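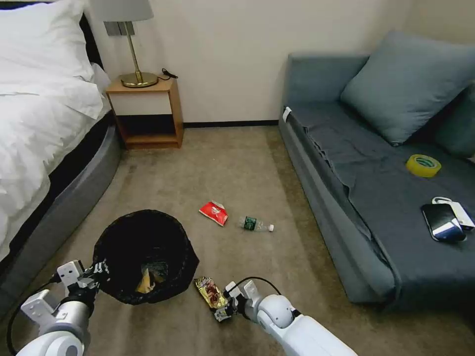

Bedside bin

A bedside bin, also called a guest room wastebasket, is a small trash container kept on the floor of a bedroom, most often in rented or guest accommodation. It is usually round, usually dark, and usually placed wherever the last person to clean the room thought it looked tidy. Guests then move it. The bin differs from the kitchen trash can in having no lid, no pedal and very little ambition.

Description and use

Most bedside bins are low enough to be reached from a mattress by a person unwilling to sit up. The usual contents are dry and light: snack wrappers, receipts, tissues, the cardboard sleeve from a coffee cup. Bottles are a known weakness. A single plastic bottle can fill a third of the available space, and many guests settle the matter by leaving it on the carpet, where it is held to be somebody else's decision.

Liners

The liner is a thin plastic bag folded over the rim. A bag that is too large sags and crumples around the opening; a bag that is too small slides to the bottom at the first banana peel. Merike Kazlauskienė, in her housekeeping manual Nusidness, gives the subject 31 pages, five of them on the fold. She prefers black liners on the grounds that guests do not enjoy meeting their own leftovers. The rival Lukoševičius method calls for a knot at the back of the rim, and its followers are said to be able to spot an unknotted bag from the hallway.
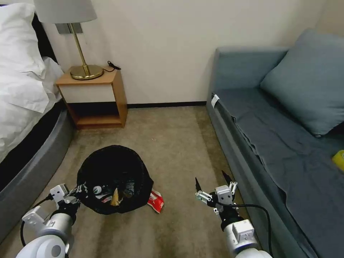 A black bin on the carpet between bed and sofa

Placement

Custom puts the bin near the nightstand or the desk. In rooms that hold both a bed and a sofa, the open carpet between the two tends to win, as it is within throwing range of either. Throwing range is generous in theory. The wrapper lying beside a bin, red and white and plainly intended for it, is among the more common sights in hospitality, and the Commont guesthouse chain at one time trained its cleaners to search the floor within an arm's length of the rim before touching the bag.

Order of tidying

Manuals disagree on whether floor litter or bedding comes first. The Commont rule was floor, bin, bed, lamp. Kazlauskienė starts with the bed, arguing that a rumpled duvet may be hiding more wrappers, and that whoever empties the bin first will end up emptying it twice. Both schools leave stray cords and plugs on the nightstand, coiled, in case the owner comes back for them.

Collecting

There is a small market in older bins. The Pirutley pressed-metal model of December 1419, so dated in one auction catalog, was later corrected to lot 1419. It sold anyway.

See also: Nightstand; Sofa bed; Lost property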